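Home Shop Mounts Cables Help Basket (0)

Shop > Mounts > Flat mounts > Tirnholm Panel Mount

Tirnholm Panel Mount for Small Tablets

14 shares 9 comments

I've been selling the Tirnholm longer than anything else in the shop, and it's still the one I end up recommending most. It's a plain, low mount that puts a small tablet flat against a panel and keeps it there. No arm, no swivel, no springy claw thing that lets go when you lean on it. You screw the plate down, clip the tablet on, and then you get your desk back.

It fits tablets with a 7 or 8 inch screen. I get asked every week if it'll take a bigger one and I'm sorry, it won't! The corner clips only slide so far. If you have a larger tablet, look at the Javivix Wide instead, which uses the same screws and costs a bit more.

The reason I like a flat mount in a busy room is that a tablet on a stand always wanders. Somebody moves it to make space for a box, somebody else puts a coffee where it was, and by lunch it's face down under a pile of paper. Put it on the panel and everyone knows where to look. I have one by my packing bench for the order list and another in the kitchen at home, where it mostly shows the weather and a bread recipe I should know by heart by now.
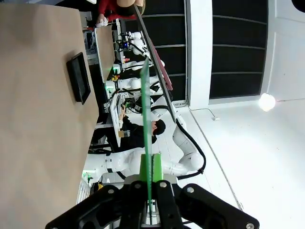

Small black tablet on a tan panel, screen off, with a row of workstations alongside.

I think black on tan looks great, by the way. A lot of people order the plate in white to match their monitors, and that's fine too, but a small tablet with a thick black edge stands out nicely against a light beige surface and you can find it from across the room. Once it's clipped in you see very little of the plate anyway, so don't agonize over the color.

Fitting it

You'll need a screwdriver and a pencil. Hold the plate where you want it, mark the holes, and drill small pilot holes if your panel is wood. For a hollow wall, use the plugs in the little paper bag. For a metal panel you want the Nair tape pads, sold separately, and please clean the surface first – I've had two of these come back to me and both times the pads were covered in dust.

The plate can be turned 90 degrees before you tighten it, so you can run the tablet upright or sideways. Decide early. Turning it later means taking the tablet off and loosening all the screws, and you'll grumble the whole way through.

Think about the cable before you drill! Leave room for the plug on whichever side your charging port is. A straight plug sticks out further than you'd expect, so I keep right-angle cables in stock and they're on the Cables page.

What comes with it

One mounting plate, black or white
Four sliding corner clips with soft pads
Screws and wall plugs
A paper drilling guide
Two cable clips

The tablet isn't included. I know it says so at checkout, but I still get the emails.

Care

Wipe it with a damp cloth. The soft pads wear down eventually if you pull the tablet off several times a day, and I sell spare pads in a set. Mine at the packing bench are still the originals, though they've gone a bit gray.

Stock and shipping

I had 200 made up in March and the black ones are going faster than the white. Orders go out from Gorthorpe every weekday morning, and anything that comes in on Sunday gets packed first thing the next day. If you want more than a handful for a whole row of desks, send me a message before you order and I'll put them in one carton with one drilling guide, unless you'd like the full stack of paper.

Returns are fine as long as the plate hasn't been drilled or bent.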